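From: Bereket Belay
To: Kamach home-data list
Date: 30th October
Subject: Re: Trousers, beds and when to press stop

Hello all, and thank you, Kolbrún, for writing all of that up so carefully. I read it twice over my coffee and then once more with the folding guide beside me.

Kolbrún Hauksdóttir wrote:
> We have 106 folding examples from the Landeg homes now, and the
> shirts look good to me. With pants I am less sure. Some people
> start with them laid out flat, some with them in a heap, and two
> of our collectors smooth everything by hand first. Should I ask
> them all to do it one way? Also, do we throw out the ones where
> a leg slips and has to be picked up again?

Please don't ask them all to do it one way! I know a tidy set is pleasant to look through, but the Filtirine set taught me a lesson there. Every pair in it began flat on the same bare table, and the first time the policy met a patterned blanket it went for the blanket. So flat is fine, a heap is fine, and wrinkles are very welcome. The only thing I would stop is the smoothing by hand, or at least have people finish it before they start recording.

As for the slips, keep them, as long as the person carries on and finishes the fold. Mark them "recovered" in the notes column and I will sort them out at my end. I'd only drop the ones where somebody gave up halfway.

Beds are good places to work, by the way. A bedspread with raised stitching gives the model something to tell apart from the cloth it is meant to hold, and light pants on a cream cover are a harder case than dark ones - we are short of hard cases. 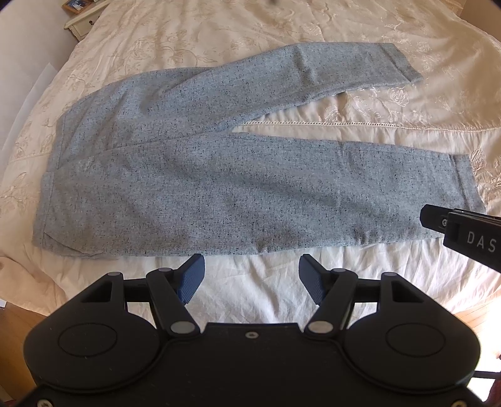
How many times should one person fold the same pair before changing to another?

Five is plenty, and after that please swap the garment or move to another room.

I have put 7 more slots on the Vendum sheet for anyone who still has laundry to spare. Kolbrún, if you could send me the notes column before you upload the next batch, I can check that the labels match, and then we won't have to go through it all again the way we did in June.

Warm wishes to everyone,
Bereket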